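Gredari Makers Forum > Student Teams > Two-arm projects
Reading time: 2 minutes

Thread: Bag lining task, one arm or two?

inese_k
Hi all, hoping for some friendly advice (and sorry in advance, I do go on a bit). Our college club is doing the household chores round of the Plonton Challenge, and our chore is putting a fresh bag in a small wastebasket. The students chose it themselves in September and they were so sure it would be the easy one! We have 12 minutes per run. Shota Kinoshita, who leads our controls group, wants both arms working the bag the whole time. Half the team would like to park the left arm and do it all with the right. Has anyone here been through this?

trukano_flor
Oh, I feel for you, bags are the worst - they never hang the same way twice. I mentored a team that lost most of a season to one. I'd vote for one arm, to be frank. Every time you bring in the second arm you have two sets of cables to think about and twice the chances of bumping the basket. Get the bag over the rim, let go, push it down with a closed gripper. It's not pretty but you'll score.
- Flor Huanca

ojars_r
I have to disagree with Flor, and she knows I say it with affection. Thin film sticks to itself. With one arm you have no way to open the mouth of the bag, so you end up pushing a flat sheet into the can. Use the second arm low down, near the rim, and keep the other one up high. And please practice on carpet if the event floor is carpet. Ours was, and the basket slid in a completely different way than it did on the lab tile.

inese_k
Thank you both! Carpet it is, we've been working in the lounge corner by the armchair. Ojārs, I think your high and low idea is close to what Shota has been trying, so have a look:

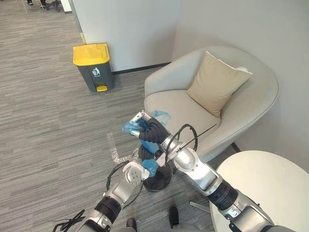
Right arm up top with the bag, left arm down by the basket, 31 Jan 2024

ojars_r
Yes, very much what I meant. I'd try the left gripper over the opening a little more, so the lower folds have somewhere to go. And tidy those cable loops over the arms before somebody's wrist joint finds one.

trukano_flor
All right, I'll admit it's a nicer setup than I pictured. I still say time a one-arm run before you decide. We had 600 points riding on ours and the simple version got us more of them.

vaida_s
Vaida from the same club as Inese, hello! We'll time six runs each way and post the numbers, both sets, even if Shota sulks.

Contact the moderators | © Gredari Makers Forum | Back to top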